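HOME ORGANIZATION BASICS
Handout 2: The Small Table in a Shared Room
Instructor: Caroline Mosoti

Reading for this session: Pekham course pack, the section on surfaces. Bring your room sketch from the first meeting. If you missed that meeting, a pencil drawing with the door, the window and the outlets marked is enough.

1. What the table is for

In a small room one table often does the work of three. It holds the dishes at meals, the toiletries in the morning, and whatever people put down when they come in. Before you move anything, write down every use the table gets on a normal day. Include the uses you would like to stop. Most students leave out charging phones and folding clothes, and both take up a lot of room.

Put the uses in order of how often they happen. The top one gets the middle of the table. Everything else goes to the back edge, to a corner, or off the table.

2. Dishes

Dishes that stay in the room between meals should be stacked in one place. Largest plate at the bottom, then the smaller plate, then the bowls nested on top. A matched set is not needed. What matters is that each piece sits flat on the one under it.
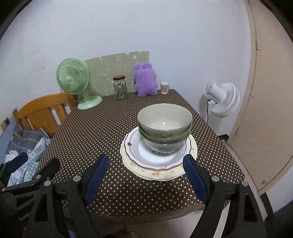 Four pieces is a good limit for a stack that gets lifted in one go. Past that, make a second stack or send the extra pieces back to the kitchen. Plates with a wavy or scalloped edge are fine at the bottom but awkward higher up, and a wide bowl should never go under a narrow plate.

Check the stack before carrying it. Hold the bottom plate with both hands and keep your thumbs off the bowls. Put away only dry dishes. Water caught between two nested bowls makes them stick, and people chip the rims trying to pull them apart.

3. Cloth or bare top

A tablecloth protects the top and hides scratches. It also slides. If yours slides, put a thin rubber mat under it or clip it at two corners. Dark cloth with a small pattern hides stains between washes, but it hides crumbs as well, so shake it out on a schedule and don't wait until it looks dirty.

Clear the whole table when you change the cloth. This is the best time to decide whether each thing goes back.

4. The back edge

The back edge is for things that are used daily but not handled for long: a fan, a jar, a small container of cotton swabs. Keep them in a single row. Once a second row starts, the things behind it stop being used.

A desk fan belongs at a corner with its cord running down behind the table. Do not run the cord across the cloth. If there is a second fan in the room, keep it off the table and give it its own spot lower down. In July most rooms need both going.

Empty jars are the most common item we find in student rooms. An empty jar with a lid is allowed one week. After that it gets filled with something or it leaves. Clear containers do better than solid ones, as you can see when the contents are running low. 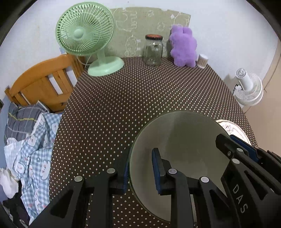

One item with no practical use is allowed on the table. It may be a toy, a card or a small plant. People keep a table in order longer when something on it is there only because they like it. Two or three of these, and the row begins to spread toward the middle.

5. Wiping down

Wipe from the back to the front. Lift each item, wipe under it, and set it back in the same place. Unplug a fan before cleaning it, and use a dry brush on the grille. Dust gathers on the back of the grille first, so turn the fan around before you decide it is clean.

6. Assignment

Due Sunday, March 22, 2026, by email.

a. List the uses of your own table, in order.
b. Clear the table completely. Put back what you need for the first two uses and leave it that way overnight.
c. The next day, add the back row, one item at a time.
d. Write one page, 620 words at most, on what you left off and where it went.

The assignment is worth 50 points, and 12 of those are for the list in part a. Late pages lose 2 points a day.

Students who share a room may hand in one list together but must each write their own page. Put your room number at the top.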